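October progress notes, Olach project
To: Trenell program office
From: Mitsuko Sasaki, Mizuno lab

Hi all,

Good month, mostly! I know the last report was heavy on setup and light on results, so I'll start with the part you asked about on the phone.

The question was whether a policy trained on block picking gets thrown off by the arm's own shadow. We suspected it did. In the old simulator the lighting came from everywhere at once and the shadows were close to invisible, and then on the bench at Grandar the policy would drift toward the dark patches as if they were objects (very annoying to watch, by the way). So in October I rebuilt the lighting in the simulator so the arm throws a proper shadow onto the table, and then retrained on the new renders.

We generated 2223 episodes with the new lighting. Each one has a target plus a handful of other blocks in different colors, and the light moves between episodes, so the shadow might fall over the target in one and miss it in the next. I threw out 113 of them before training. Most of those had blocks that spawned overlapping each other and popped apart when the physics kicked in, and the rest were ones where the target ended up out of reach.

Now the result. The retrained policy no longer drifts toward dark patches in simulation, and it picks targets that are half in shadow nearly as well as ones in plain light. I ran it from 3 different random seeds and the pattern held in all of them, which made me a lot happier than a single good run would have. The old policy on the same test set still goes wandering off.

What does not work yet is dark blocks. Purple and brown ones lying fully inside the shadow still get missed more than I'd like, and sometimes the gripper closes a little short of them. I tried turning up the contrast on the camera input and it helped with those and made the pale wood grain noisy, so I backed it out. My next guess is to vary the block colors more during training, especially at the dark end. We only have 9 color sets right now and several of them are close cousins.

A small thing that ate a whole afternoon: the wrist camera in the simulator was mounted a bit too far forward compared with the real one, so the fingers showed up in the wrong place. I fixed it and reran everything after that, so all the results in this report use the corrected camera. Please ignore the charts I sent over before the fix. I should have labeled them better, sorry.

On the real arm we've only done a first sanity check. Grandar gave us the bench on Thursday and I used most of that time on calibration, so I don't want to quote a success rate yet. I'd like two more sessions before the next report, and if somebody on your side can nudge them about the schedule I'd be grateful.

Spending is on track. The only change is that I moved some of the travel money over to compute, as we discussed, and I'll probably want to do that again once the new color sets are ready to render.

Happy to jump on a call and go through any of this.

Mitsuko

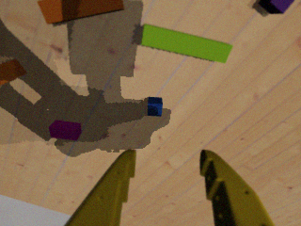
Wrist camera render with the new lighting: small blue cube at the edge of the arm's shadow.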